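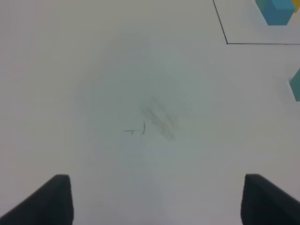 Wrist camera view, gripper open, blocks up in the corner.

I've been itching to write this one up since March! The short version: you can get a surprisingly good block-picking policy out of a small pile of demos if you mess with where the hand starts.

Some background for anyone new. Clestico is my little imitation learning codebase, and the task I keep coming back to is the plainest one going – find a colored block, grab it, put it down somewhere else. The policy sees the wrist view plus the joint angles and nothing more. My old recipe started every demo with the hand parked nicely over the blocks, and the policy learned to go straight down. Lovely, until you start it a hand's width to the side and it goes straight down there too.

So the new recipe (I've been calling it Dalto) starts each demo from a random spot, and I do mean random. Plenty of starts look like the view up top, with mostly white table between the fingers and only slivers of the blocks showing. The policy has to learn what a bit of blue at the edge means, and which way to go when it sees one.

I recorded 300 demos this way and trained on those alone, against more than 2000 of the old parked kind. Same network, same training length. Then I ran both from 18 start poses that neither had seen. The old one got 5 of them. The Dalto one got 16!! I ran the whole set again the next morning and got 16 again, though it failed on a different pair.

What I love is how the motion looks. It slides over, slows down as the block comes into view, wiggles a little, then commits. I never coded any of that, it's just how I drive the arm when I can't see much (wiggle included, sorry).

Two things still bug me. When two blocks sit close together it sometimes dithers between them. And if no block is in view at all it drifts, usually up and to the left, and I don't have a good story for that yet. I suspect a bit of memory would help, so next I want to feed it the last few views as well and see if the drift goes away.

Training code is on the Clestico page under the dalto branch. The readme is a mess, I'm working on it.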